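Speaker notes: Does a Tray Make You Tidy?
Tegan Pomare, Rolura staff talk, 15 min
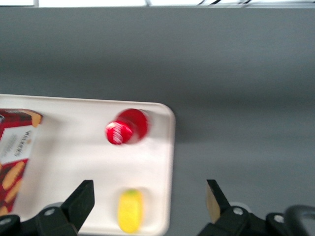
Start with the claim. Sendura says a tray "ends counter clutter." I've read their pitch and I don't buy it. A tray gives clutter a border. Look at what ends up sharing one: a box of shortbread, a bottle with a red cap, something small and yellow. Ask the room what those have in common. Wait for answers. Snack tray? Fine, then what is the next thing allowed on it?

Chalerm's point, give him credit: wiping down is easier when you lift one tray and not 6 things. I agree with that part. Does anyone lift it, though? Show of hands.

Then the Drurkix survey. 1000 people, all of whom had just bought a tray. Pause here. They were asked if they felt tidier. Feeling tidier is cheap.

Skip the price slide if we're past 20 after.

Close with the test: clear your tray tonight, put back only what you used today, check it again in April. Questions.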